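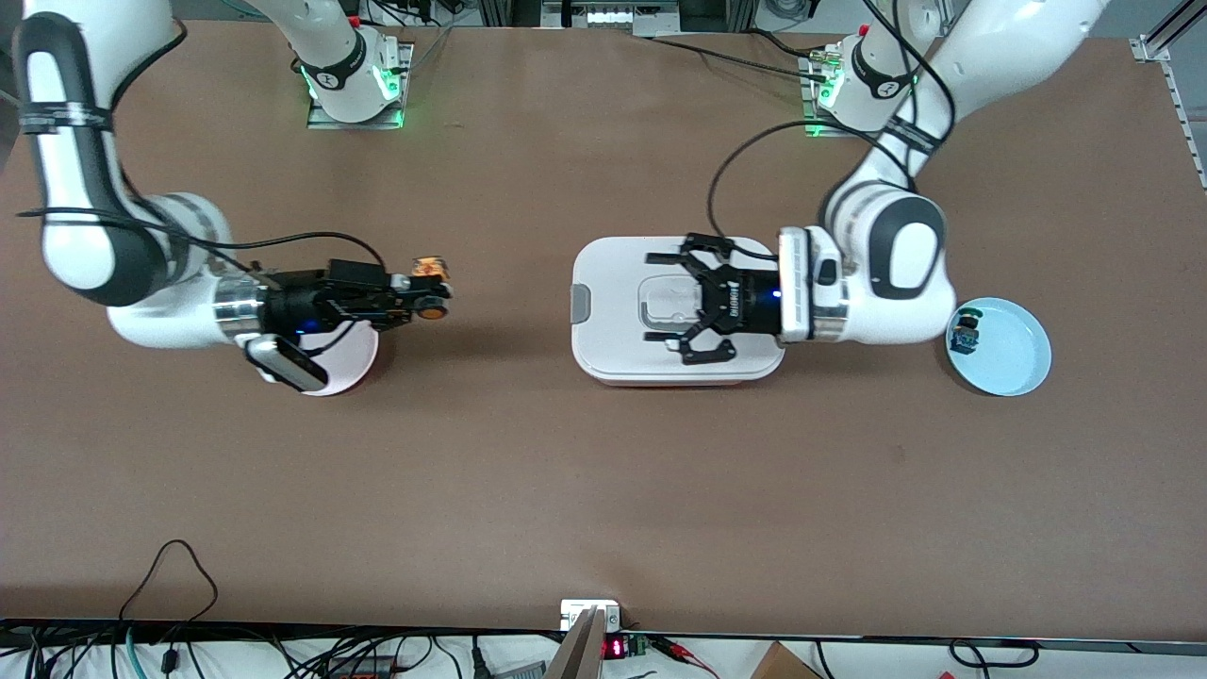 Salamatu Chukwu objected, on reading a draft of this section, that a bowl stops being a dish the moment it is left out between meals, and that we had been coding it as a dish all the way through. In her view the open bowl on a table should be grouped with drawers, trays and hooks. We took the point and recoded the diary entries before doing the analysis reported in this section.

Figure 2. Small item held in a gripper, and open bowl on a tabletop. The bowl is pink with a reddish rim; the item is orange and tan and looks like a snack packet or a piece of food.

4.2 Small food items and the open bowl

The Bernby diaries hold 2,799 entries in which a person put something down on, or picked something up from, the main table of the home. Each entry gives the item, the place it came from, the place it went to, and a short remark if the person cared to write one. Many did not. Where the remark was missing we left the field blank and did not try to guess a motive from the other entries in the same diary.

Food items that fit in one hand were handled differently from everything else. Cups, plates and cutlery mostly moved between the table and the sink, and their paths were easy to code. Wrapped snacks, small fruit and loose sweets had no such path. They were set down on the bare table, moved to make room for something else, and moved again. Several people wrote that they had shifted the same packet more than once before a meal without eating it or putting it away.

An open bowl changed this. In homes where a bowl stayed on the table between meals, small food items tended to end up in it, and the people keeping the diary seldom recorded any decision to put them there. The remarks are short: "in the bowl," "bowl as usual," "cleared into bowl." We read these as signs of habit, though we accept that a person in a hurry would write the same thing.

The coders had the most trouble with items that could be food or the wrapping of food. Figure 2 is a fair case. From its size and color the item could be either, and the right place for it depends on which it is: a full packet goes in the bowl, an empty one goes in the trash. Diary keepers knew the answer and often did not write it down, so that "packet" alone covers both. We gave these entries a separate code (U, for unclear) and kept them out of the comparison of bowl and non-bowl homes. Leaving them in would have made the bowl look more useful than it may be — an empty wrapper dropped in a bowl is still on the table.

The shape of the bowl came up in the remarks less than we expected. Depth was mentioned by people who disliked having to dig for things, and a wide opening by people who liked to drop things in while passing. Color was mentioned mainly by parents, who found that children used a bright bowl more readily than a white one. We did not ask about color in the September questionnaire and cannot say whether this holds outside the diaries.

Two further points bear on how the entries should be read. The first is that a bowl in use at a meal was coded as a dish and the same bowl after the meal as storage, following the objection given at the start of the section. The change of code is made at the entry where the last plate leaves the table. This is a rough rule and it fails in homes where people eat at different times. The second is that the Plaltska homes kept their diaries on paper and the Bako homes on a phone, and the paper diaries have longer remarks. We compare counts of moves across the two groups, and make no comparison of what people wrote.

Each group was capped at 400 entries for the double coding, with 400 drawn from Plaltska and 400 from Bako. Disagreements were settled by talking them through, and the cases that stayed open were marked U. Most of them concerned packets. A smaller number concerned bowls that held keys or mail along with food, which one coder treated as storage for food and the other as a general catch-all. We have kept the catch-all as its own class in the tables that follow, and section 4.3 takes it up again in connection with the hallway shelf.

Mathis Bailly, 6th November

Related items
Where the mail goes: hallway shelves in Plaltska homes
Paper or phone? Notes on keeping a household diary
Clearing the table before a meal
Femton working papers: full list

Contact | © Femton | Back to top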